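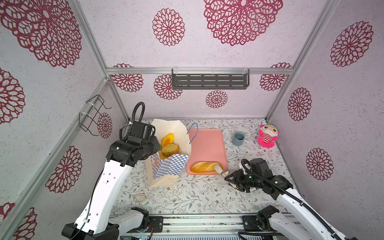
Step 1: Fix the cell before you fix the policy

The procedure below is the one we use at Provimance to test whether a two-arm policy trained on one backdrop still packs a bag when the backdrop changes. It assumes you already have teleoperation running and both arms calibrated.

Line three sides with printed panels and cover the floor with a second, unrelated print. The wall pattern should be large and high in contrast; ours is dark crimson on a pale ground. Leave the frame rails exposed. Hawi Ejigu's runs at Robles with the rails covered gave worse depth estimates near the rear corners, and we have not repeated them.

Step 2: Choose the objects

One bag, one tray, toy food, and a few items that play no part in the task. The bag must stand open unaided. Place the distractors before each session and do not tidy them between episodes.

Step 3: Record

Collect 278 episodes in blocks of 15. Change the wall panels between blocks, never within one. Drop any episode in which the operator pauses for longer than 8 seconds — these teach the policy to wait.

Log the fixed view and both wrist views at the same rate. Check the timestamps after the first block; a drift of 2 frames is enough to spoil the grasp labels.
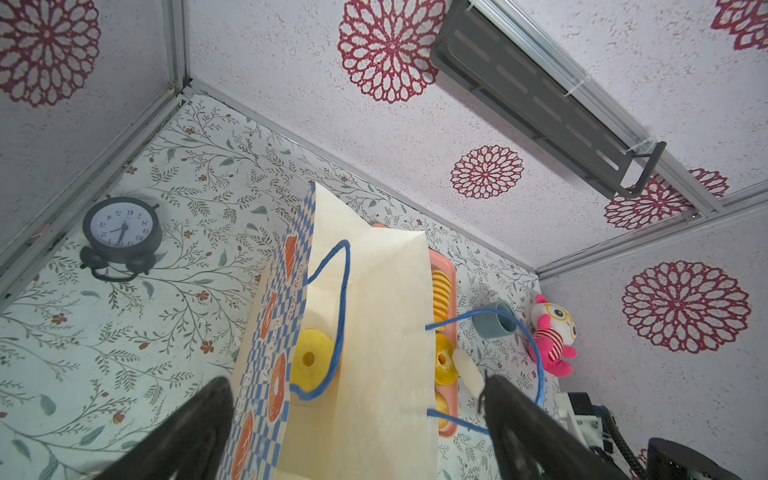 Step 4: Mask the wrist stream

Background masking is applied to the wrist views only. Shengli Xie's first version removed everything outside a fixed central box, and it failed whenever the bag was close to the fingers. At that range the bag fills the middle of the view and hides part of the tray behind it, while the rope handle reaches across towards the right finger. A fixed box therefore keeps the bag and loses the handle. Use a mask that follows the object outlines, with a margin wide enough to include thin parts.

Step 5: Evaluate

Hold back one wall print and one floor print from training. Run each combination with the same starting layouts, and score the grasp and the placement separately. In our runs masking helped the grasp score on the unseen walls and made little difference to placement. Changing the floor hurt both.

Duván Grajales keeps the layout sheets and scoring script in the Prernville folder.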